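Sorting Mixed Household Items Before Storage

Guidance for users of the Bråten storage rooms
Last reviewed: 2026-09-24

Items should be sorted on a covered table before they are placed in a container. A plain or lightly patterned cloth is suitable – small packets are easily overlooked on a busy print.

1. Lay every item flat and leave a hand's width between them.
2. Keep food apart from toiletries and art materials. Unopened biscuits go to the pantry shelf, never into a mixed box.
3. Leave razors in their original packaging until they are needed.
4. Check that paint palettes are clean and dry. Stack no more than 5 together.
5. Turn small cartons so that the printed label can be read from above.
6. Place flat boards and trays at the bottom of the container.

Containers must not exceed 65 litres. Larger items are to be taken to Room 139.

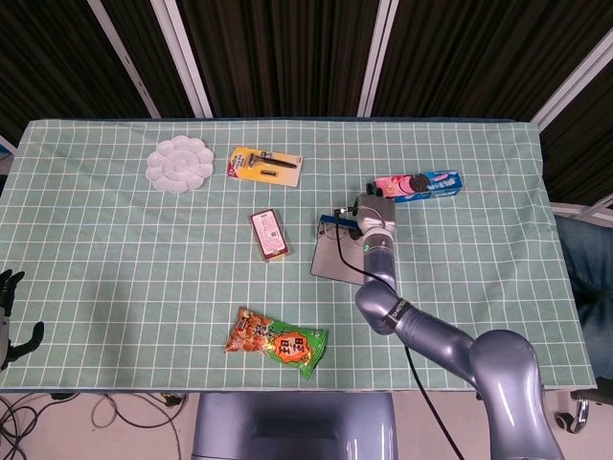
Mixed items on a gridded cloth, including a flower-shaped palette, a packaged razor and a box of Oreo cookies.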